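Larix Work Table

The Larix is a solid larch table with a top, two trestles and no drawers. We have been asked about drawers. People put a drawer in a table so that they can put a dead battery and a takeout menu in the drawer, and we felt the world had enough of that going on.

It comes in two lengths, 64 inches and 88 inches. The short one fits most spare rooms and seats four people who like each other. The long one is for workshops, studios and families that argue, and it will not go around the corner at the top of a narrow staircase. Measure the corner. Then measure it again with whoever is going to be carrying the other end, and agree on the number before you place the order.

The top

Both lengths use the same top: full-length larch boards, glued edge to edge, 2 inches thick before sanding and a little under after. The boards are sawn and dried at our Gestedau yard and glued up in the Lumach shop next door. Larch has knots. We fill the ones that go all the way through and leave the rest alone. If you would like a table without knots, there are many fine tables made of other things.

The color starts out somewhere between honey and salmon and settles down over its first couple of summers. A table that stands in a sunny window will darken faster than one that doesn't, and if you leave a tray on it for the whole of July you will have a tray-shaped souvenir. It fades back in time. You can hurry it along by moving the tray.

We round the long edges by hand to take the sharpness off. The ends are left a bit crisper, because Mutua Chege, who runs the bench and has the final word on edges, thinks a fully rounded table looks like a bar of soap.
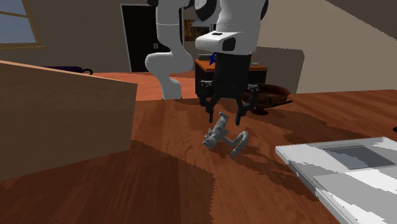
Wooden tabletop, computer rendering.

The trestles

The trestles are the Ogola pattern, which we also sell separately. Each one is a pair of splayed legs joined by a rail at the top and a stretcher lower down, set at a height that nearly everybody ends up using as a footrest. We used to advise against that. We have since made the stretcher thicker.

The top sits on the rails and is held by slotted steel brackets. The slots matter. Solid wood gets wider in damp weather and narrower when the heating comes on, and it will do this whether or not you have screwed it down tight. Leave the screws snug in the middle of the slots and the top can move as it pleases. Crank them down hard and sooner or later you will hear a bang in the night and come downstairs looking for a burglar.

Spread the trestles so that each sits a forearm's length in from the end. On the long table you can bring them in a little further if you plan to pile something heavy in the center, such as a sewing machine, a tax return or a teenager.

Finish

Tables leave us with hard wax oil on every surface, the underside included. It goes on thin, gets rubbed back, and goes on thin again. The result is matte and feels like wood, and it will shrug off coffee if you wipe the coffee up the same day. Red wine gets less patience. Hot pans get none at all, so use a trivet, or accept the ring and tell guests it came that way.

You can also order the top bare and finish it yourself. It costs a little less and is a pleasant way to spend a weekend. Please do both faces. A top oiled on one side only will slowly turn into a very shallow boat, and we will know what happened when you send us the photo.

Looking after it

Wipe with a damp cloth and dry it after. Skip the spray polish – it leaves a film that the next coat of oil won't stick to, and it makes the whole room smell like a dentist's waiting area. Once the surface starts to look thirsty, usually where people's wrists go, rub in a little more oil with a lint-free rag. Lay the used rag flat outside to dry before throwing it away. Oily rags left in a heap can heat up by themselves and catch fire, and we are not being funny about this one.

Scratches sand out. Dents can often be lifted with a wet cloth and a warm iron, which feels like a magic trick the first time and like ironing after that.

Specifications

Wood: solid larch, top and trestles
Lengths: 64 in. or 88 in.
Top thickness: 2 in. before sanding
Finish: hard wax oil, or bare
Brackets: slotted steel, screws included
Assembly: screwdriver, a friend
Drawers: see first paragraph

Delivery

The table ships flat in 3 parcels, one for the top and one for each trestle. The trestle parcels can be managed by one person with a decent grip. The top is a two-person lift at either length, and the driver is only obliged to bring it to the curb. Some drivers are kinder than that, but don't build your afternoon on it.

Let the top lie flat indoors, unwrapped, for a few days before you put it together. Prop it up on scraps so air gets to both sides. Leaning it against a radiator is the fastest way we know to void the warranty.

Check the parcels before you sign. If a corner has been crushed, write that on the driver's slip, even if the driver is sighing at you. We replace anything damaged on the way, and we fix or replace any glue joint that opens up under ordinary household use. Dancing is ordinary household use. Parking a motorcycle on it has been ruled otherwise.

Ordering

Each table is made when it's ordered, so there is a wait, and we will tell you how long before taking your money. We can cut a top to an in-between length if you ask early enough. We can't make it longer than 88 inches, as that is where our clamps run out. Prices were last updated on 2019-08-15 and don't include delivery.

Sample blocks of oiled and bare larch can be had for the price of the postage. You don't need to return them. People tell us they make good doorstops.

Contact the Lumach shop | © Lumach, all rights reserved | Back to top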